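Packaging and Its Discontents, Session 2: The Plain Box

Read pages 12 to 52 of the Babić reader before class. Yes, all of them. The section on soap cartons is better than it sounds.

Why plain surfaces took over

For most of the last century a product was expected to explain itself. It wore its name, its uses and a smiling child. Then firms like Vason found that people would pay more for a thing that said less. Our case is the Skedent toothpaste relaunch, in which the label shrank until shoppers at the Malach stores took it for glue. Sales went up anyway, and the course has been trying to explain this ever since.

Danica Vlachou argues that blankness works as a kind of manners: the object declines to shout at you. Blagoje Stojanović thinks it is just cheaper ink. Bring an opinion - either will do, but you should be able to defend it for more than one sentence. With a surface this plain, a single dark line has to do all the talking. 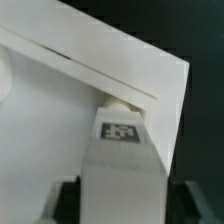

For discussion

1. When does "simple" become "unfinished"?
2. Who gains when instructions move off the box and into a leaflet?
3. Would you have bought the glue?

Written work

Response paper, 530 words, due in April. Footnotes count. Fonts that resemble handwriting will be returned unread.

Filed under: Course Notes, Design & Everyday Life

Related
Session 1: What Is a Label For?
Session 3: The Return of the Mascot
How to Cite a Cereal Box

We use cookies to remember your settings. Accept / Manage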